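Towel FAQ - Stikonum Home Laundry Pages

Home > Laundry > Towels > FAQ

Same questions every week so they live on this page now. Updated in April. If yours is missing, comment at the bottom, I read them Thursday.

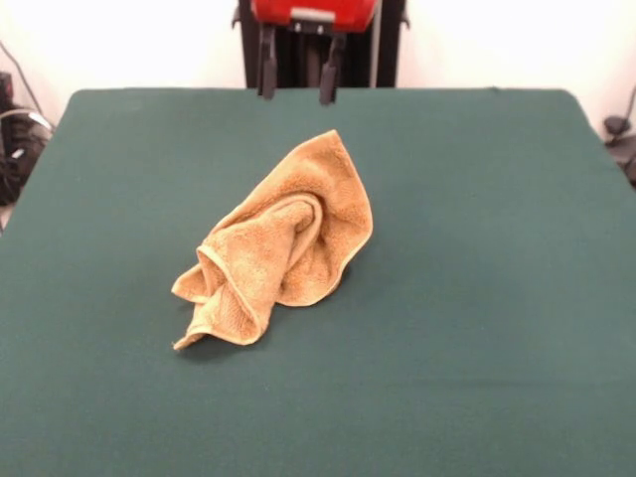
Illia Zakharchenko

Why do new towels barely absorb anything?

Finish on the fabric. Shops like a towel that feels slick and fluffy on the shelf, and that finish sheds water. Wash before first use, warm, no softener. Two or three washes and most come right. Cheap ones sometimes take longer. Some never get there, sorry.

Can I put new towels in with the rest of the wash?

Please don't. Lint on everything, and dark colors bleed. Wash them alone the first couple of times. Orange, red and navy are the worst for this in my house. White is fine for color but still sheds like a dog.

Vinegar or no vinegar?

Once in a while, fine. A half cup in the rinse, no softener in the same load. Not every week, it's not kind to the rubber seals in some machines. Check your manual. And never ever with bleach. Never. Open the window and leave the room if you already did.

How much detergent?

Less than you're using. Stiff towels are very often towels full of old soap. Go down to half the line on the cap for a month and see. Hard water is different, you may need a bit more there, or a softening powder.

What temperature?

Label first. Warm for everyday, hot if someone's been sick or they smell. Colored towels fade faster on hot, so save it for when you need it.

My towels smell fine dry and awful as soon as they get wet. Help

The big one. Gets more mail than everything else on this page put together. That's stuff living in the loops, plus soap residue feeding it. What I do:

Hot wash with nothing in it but a scoop of oxygen powder. Then a second wash, normal detergent, small dose. Then dry all the way, right away. No sitting in the drum until after dinner. If the smell comes back in a week look at the machine. Pull back the door seal and have a sniff. You'll know.

Is fabric softener really that bad?

For towels, yes. Coats the loops. Lovely to touch, then you get out of the shower and push water around. Dryer sheets do the same but slower. Wool balls are ok.

Line or dryer?

Either. Line dried is scratchier but lasts longer. I line dry until nearly there and give them ten minutes in the dryer at the end. Shake hard before hanging, a proper snap, both ends. That lifts the pile and it's free.

What does GSM mean on the label and do I care?

Grams per square meter. Higher is thicker. 300 is thin, gym bag, travel, dries in no time. 490 is my everyday, decent in the hand and still dries overnight on a rail. Way up past that you're into hotel territory and in a damp bathroom they just don't dry. I gave mine to my sister.

Which ones do you own?

Mix. A set from Jadivier, bought on sale, pile has held up well, hems have not. Some plain ones from Nazarenko that look like nothing and refuse to die. Nobody pays me for this, I bought all of them. The Illis bath sheet I was so rude about on the old page has improved by the way. Needed a lot more washes than I gave it. Still too big for my rail.

A loop has pulled out. Do I cut it?

Cut it, yes. Terry isn't knitted so it won't run like a sweater. Small scissors, snip level with the rest. Don't pull. If there's a whole line of them check for zippers and bra hooks in the wash, and the cat.

The border has shrunk and the ends look pinched

The woven band at each end shrinks differently from the looped part. Very common, even on pricey ones. Stretch the band by hand while it's damp, hang it by the long edge. An iron on the band only helps a bit, keep off the loops. Won't be perfect. Next time skip the hottest dryer setting, that's usually what did it.

Orange or pink marks on my towels, not makeup

Skin cream. Acne creams with peroxide in them bleach the dye right out, and it looks like a stain but it's missing color. Doesn't wash out. White towels for whoever uses the cream. I learned this on a good brown set.

Can I re-dye a faded one?

Cotton takes dye well. Fully clean first, no softener left in it or you get blotches. The stitching is often polyester so it stays the old color, which can look nice or can look like a mistake. Polyester blend towels, don't bother with ordinary dye.

How often should I wash a bath towel?

Every three or four uses if it dries fully in between. Face towels sooner. Kitchen ones daily if there's raw meat anywhere near, I'm strict on that. Hand towels by the sink get forgotten, they're the grubbiest thing in most bathrooms.

How many fit in a load?

Drum two thirds full while dry. They drink up a ton of water and get heavy, and a packed drum doesn't rinse. If yours thumps around on spin, stop it, spread them out, start again. One towel on its own is just as bad for that. Add another.

Fold or roll?

Whatever fits your shelf. Rolled looks nice and falls over. I fold in thirds the long way then in half, fits a 35 cm shelf. Just be sure they're dry to the middle first, the thick hem holds damp longest so feel there.

When is a towel finished?

Thin patches you can see light through, or a smell that survives two hot washes. Before that it's fine, faded is not finished. Old ones go to the car, the dog, the floor. Animal shelters often take them but call first, ours was full last time.

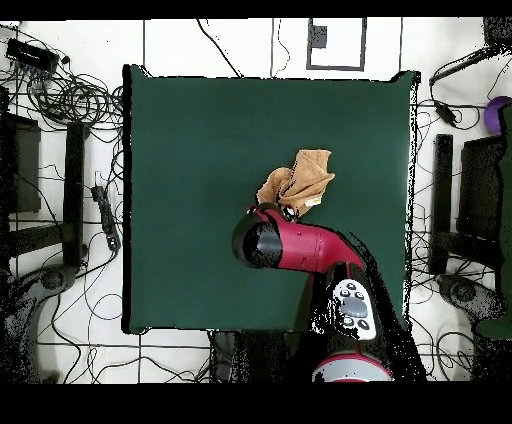
Yevdokiia Palamarchuk writes that the oxygen powder wash worked on her gym towels but only after she stopped hanging them on a hook. On the hook the middle stayed damp till the next day. Over a bar, spread flat, they were dry by morning, same bathroom and everything. She'd also like to know if soaking overnight beats a hot wash.

It can, good point on the hook too, adding that above when I get a minute. Soak in the hottest water the label allows with the powder mixed in properly, leave it overnight, then wash as normal. Just not wool or silk trims. And don't soak in a closed container with oxygen powder, it makes gas and teh lid pops.

Microfiber towels, same rules?

Nope. Separate page, coming when it's done. Short version: cool wash, no softener, keep away from cotton lint, low heat or none.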